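Laundry folding

Laundry folding is the household task of bringing clean, dry textiles into a flat, compact shape so that they can be stacked, stored or carried. It normally comes after washing and drying and before putting away. The items most often folded are T-shirts, towels, bed linen, pants and underwear. Dress shirts, suits and heavy coats are more often hung.

Purpose

Folded cloth takes up less room than loose cloth and keeps fewer random creases. A stack of towels folded to one size can be lifted as a unit, and a shirt folded to a set width fits a drawer without being pressed against the sides. Folding is also the point at which many households sort by owner and set aside pieces that need mending or a second wash.

Picking up and finding an edge

Laundry usually reaches the folding surface in a heap, with sleeves and hems turned under. The first step is to lift one piece clear of the others. Soft cotton gathers into a narrow bunch where it is pinched and hangs away from that point in loose folds, so the outline of the garment is hard to read until a second grip is found.

The usual practice is to hold the piece up by whatever part comes to hand, let it hang, and look for a hem, a corner or a shoulder seam. The second grip is taken there and the first is let go. With towels, two corners along a short side are enough. With T-shirts, the shoulder seams are the most useful points. Knitted cloth stretches if it is held for long by a single spot – woven cloth much less so.
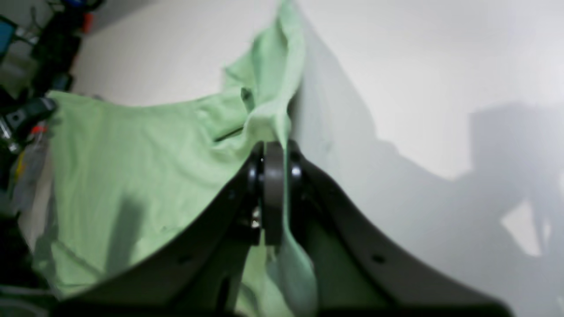
Flattening

Once two good points are held, the piece is given a short shake and laid on a table, bed or board. Wrinkles are pushed outward with the flat of the hand, from the middle toward the hems. Heavy terry cloth needs little of this. Thin jersey may need to be lifted and laid down again, as its edges tend to curl.

Common folds

Half fold. The piece is folded edge to edge, then again across. Used for washcloths, napkins and pillowcases.

Thirds fold. The long sides are brought in so that they overlap, and the strip is folded in half or in thirds. Widely used for bath towels, with the rounded fold facing out on the shelf.

Retail fold. A T-shirt is laid face down, both sides and sleeves are turned toward the center of the back, and the bottom is brought up to the collar. A folding board may be used to keep the width even.

File fold. The shirt is folded into a small rectangle that stands on its edge. Pieces are placed in a drawer one behind another, so each can be seen from above.

Storage

Flat stacks suit shelves, and standing rows suit drawers. Tall stacks of knitwear lean and slide – dividers or shallow baskets are used to hold them in place. Cloth should be fully dry before it is put away, since damp folds can develop a musty smell.

See also

Clothes line
Ironing
Linen closet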